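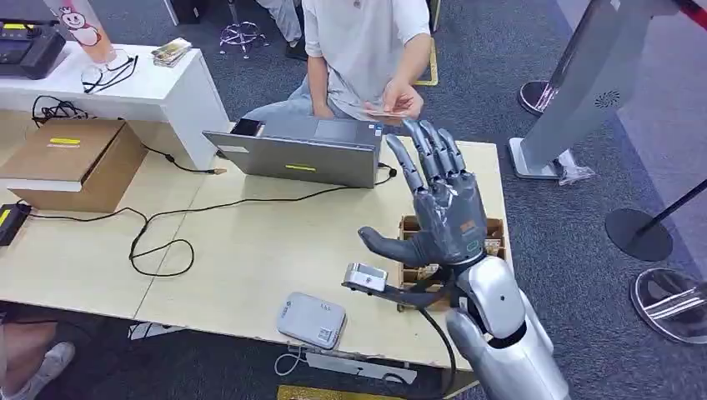
the long table, light beige, seam in the middle

mudroom_mike
OK so this is the table. Two sections, you can see the seam. Question is what finish to put on it. I run the back room at Zurnico (coffee place on Sepúlveda) and we want people to eat at it, so coffee rings, hot mugs, kids, the works. Leaning hardwax oil. Wife says poly and be done with it. Thoughts? Need to decide before October.

grainfiller
Poly. Your wife is right. Water based, satin, sand light between coats. Oil in a cafe is a part time job.

tallow_and_twine
Disagree. Oil you can patch. Somebody drags a plate across poly and you get a white scratch and then you're stripping the whole top. With oil you rub some more on that spot after closing and go home.

grainfiller
Sure if you like rubbing tables every two weeks

tallow_and_twine
Twice a year on mine and it gets used daily. Kitchen table, 2 kids.

grainfiller
a kitchen table is not a cafe

mudroom_mike
Should've said, budget is 90 bucks for finish. Brushes I have. Also I'd like it to stay light, the last one I did with oil poly went orange as a pumpkin in a year.

pnw_shavings
Then definately not oil based poly. Water based stays pale. Some of the hardwax stuff comes with a bit of white in it to keep the raw look, Ollora has one, test on the underside first. I paid 70 for the small can so you may just squeak in.

Skilter_fan
Been using Skilter water based on bar tops. Dries fast, doesn't stink up the room. Three coats min. Don't roll it, you get bubbles.

tallow_and_twine
Rolling is fine if you use foam and don't go back over it.

Skilter_fan
ok well my bubbles say otherwise

late_coat
What about the seam. Whatever you use it's going to pool in there. Run a strip of tape along the joint or pull the sections apart and do the edges separate. I'd pull them apart. And what's the floor? You don't want that stuff dripping on anything you care about.

mudroom_mike
Floor's carpet. Hang on

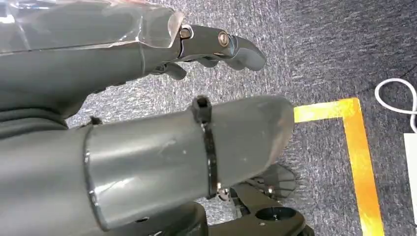 carpet in the back room

late_coat
Yeah no, not over carpet. Plastic sheet first, then cardboard on top or you'll slide around on it. Or carry the sections outside.

mudroom_mike
Can't go outside, it's a shared lot. Sheet and cardboard then.

pnw_shavings
Keep oily rags out of the trash btw if you go that way. Lay them flat to dry outside or put them in water in a metal can. They can catch fire on thier own, no joke.

grainfiller
another point for water based

mudroom_mike
Fine, fine. How long before mugs on it?

Skilter_fan
Light use next day. I'd leave it about 30 days before anything really hot sits on it. Coasters till then

tallow_and_twine
30 days of coasters in a coffee place lol good luck

mudroom_mike
Going to do a test patch of both underneath, will post when I've spilled stuff on them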